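件名: Re: [石と水まわりML] 天板の輪じみと、磨きか水磨きか

こんばんは、港町の台所改装組です。返事が遅くなってすみません、2月の凍結で外の蛇口をやられて、しばらくそっちにかかりきりでした(結局パッキンだけで済みました、よかった!)。

> うちは大理石の本磨きを入れて2年になります。
> 先日レモンを切ったあとに放っておいたら、白っぽい輪が
> いくつか残りました。台所洗剤でも重曹でも変わりません。
> しみ抜きの湿布をすれば取れるものでしょうか。
> それと、妹の家がこれから石を選ぶのですが、艶のあるものと
> 水磨きとで迷っています。皆さんならどちらにしますか。

輪じみの件、たぶん「しみ」じゃなくてエッチングのほうだと思います。酸で表面がほんの少し溶けて、艶だけなくなっている状態ですね。斜めから見て、輪のところだけ光り方が鈍かったらまずそれです。しみ抜きの湿布は油やコーヒーには効くんですけど、溶けた艶は戻してくれないので、やるだけ手間です。私は最初それを知らずに、一晩ラップをかけて翌朝がっかりしました。

うちで使ったのはStamisの艶出し粉です。水で練って、フェルトでくるくる。最初は力を入れすぎて周りとの差が出てしまい、あわてて輪の外まで広げてぼかしました。やるなら目立たない隅で一度試してからにしてくださいね。指の腹でなでて引っかかりを感じるような深いものは、あきらめて石屋さんに頼んだほうが早いです。うちはHenikという小さい工房に来てもらって、午前11時に始めてお昼すぎには終わっていました。

あと重曹はもうやめておいたほうがいいかも。細かい傷が入ります。クエン酸は絶対だめです、それこそレモンと同じなので! 普段は中性洗剤を薄めて、拭いて、から拭き。それだけです。撥水剤は塗ってありますが、あれは染みこみを遅らせるもので、酸にはほとんど関係ありません。ここを混同して「塗ったのに輪ができた」と怒っている人を、この前よその掲示板で見かけました。気持ちはわかる。

妹さんの石選びですが、料理をよくするなら私は水磨きに一票です。艶ありは本当にきれいなんだけど、窓の前だと光の反射がかなり強くて、うちは昼間、まな板の向こう側が白く飛んで見えます。そのかわり脈の色は艶ありのほうがぐっと深く出るんですよね。さび色の筋なんかは水磨きにすると眠たくなるので、脈の派手な石が好きな人はやっぱり艶ありで満足するんじゃないかな。

サンプルの小さい切れ端だけで決めるのはおすすめしません。私はPuteroのショールームで28番の板を気に入って、いざ倉庫で大きいのを見たら筋の流れが思っていたのと全然違って、その場で選びなおしました。同じ品番でも板ごとに顔が違います。Akbulutの倉庫は予約すれば大判を立てて見せてくれるので、遠くなければ行ってみてください。小銭入れより大きいタオルを持っていくと便利です。濡れ拭きさせてもらうと、艶ありにしたときの色が想像しやすいので。

それから継ぎ目! 切る前に、脈をどこでつなぐか図面に書きこんでもらうこと。流しの手前で筋がぷつっと切れていると、毎日見る場所だけに結構気になります(うちがそうです)。壁の色も一緒に考えておくといいですよ。赤や茶の壁だとオレンジの筋は落ち着いて見えて、白い壁だと筋のほうが目立つ気がします。これは好みもあるので話半分で。

予算の話はまた別便で書きます。水切りの溝を彫るかどうかでだいぶ変わるので、溝ありで使っている方がいたら感想を聞かせてください。

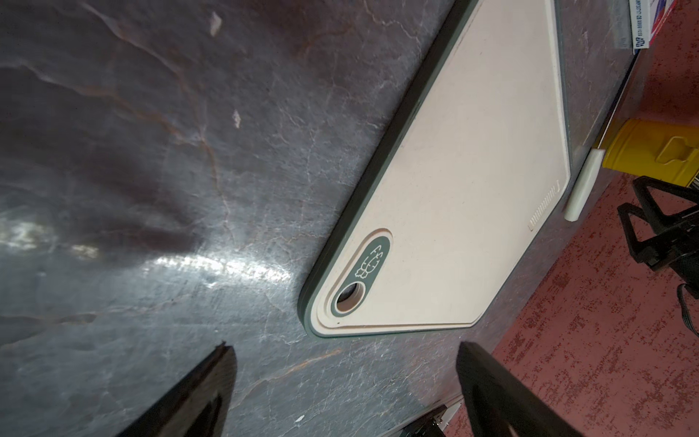
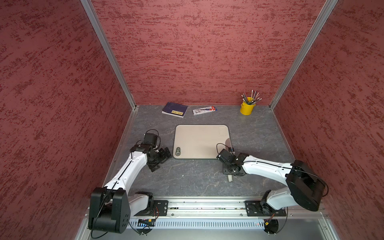
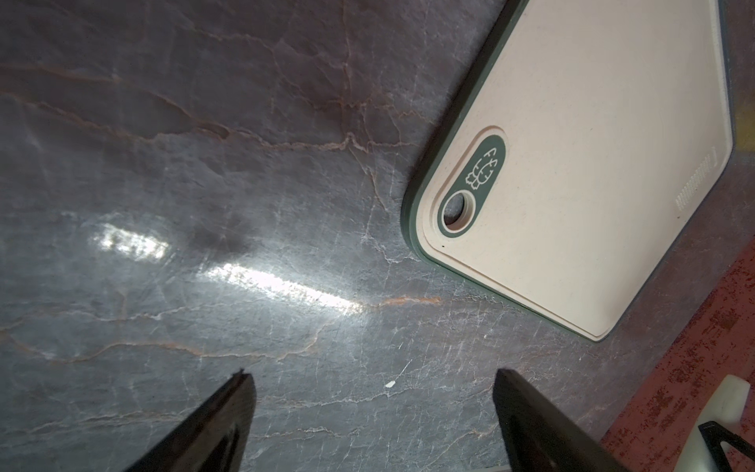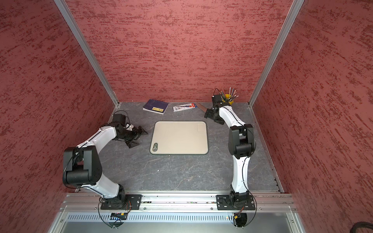

グレーの石目、淡い色の脈入り。4枚とも同じ場所です。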